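Schreibtischplatte weiß lackiert, wird nach einem halben Jahr gelb – was tun?

Gefragt in: Möbel & Oberflächen

Ich habe im Februar eine alte Tischplatte geschliffen und mit Lodano Weißlack (seidenmatt, lösemittelhaltig) gestrichen, zwei Schichten mit der Rolle. Hinten an der Wand, wo wenig Licht hinkommt, ist sie jetzt deutlich gelblich. Vorne am Fenster sieht sie noch normal aus. Abwischen mit Spülmittel hat nichts gebracht. Muss alles wieder runter oder reicht überstreichen?

Antwort 1 (angenommen)

Wenn auf der Dose Alkydharz steht, ist das normal. Diese Lacke vergilben im Dunkeln stärker als bei Tageslicht. Runter muss nichts, solange der Lack fest sitzt. Platte mit 200er Papier anschleifen, Staub feucht abnehmen, trocknen lassen. Dann Sperrgrund auf Wasserbasis und zwei dünne Schichten PU-Acryllack. Zwischen den Schichten über Nacht warten. Danach eine Woche nichts Schweres draufstellen, sonst gibt es Abdrücke.

Ich nehme seit Jahren den weißen von Skirport, der von Bautista geht auch, verläuft aber schlechter – dafür ist er billiger. 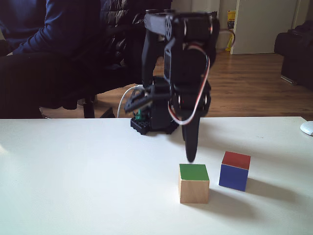 Skirport kann ich bestätigen, bei mir ist der seit drei Jahren auf zwei Regalbrettern und noch weiß. Den Sperrgrund würde ich aber nicht weglassen, auch wenn auf der Dose »Grundierung und Lack in einem« steht. Bei mir kam ohne Grund nach ein paar Wochen ein brauner Fleck durch.

Antwort 2

Neue Platte kaufen, bei Histus gibt es die fertig beschichtet. Streichen lohnt sich nicht.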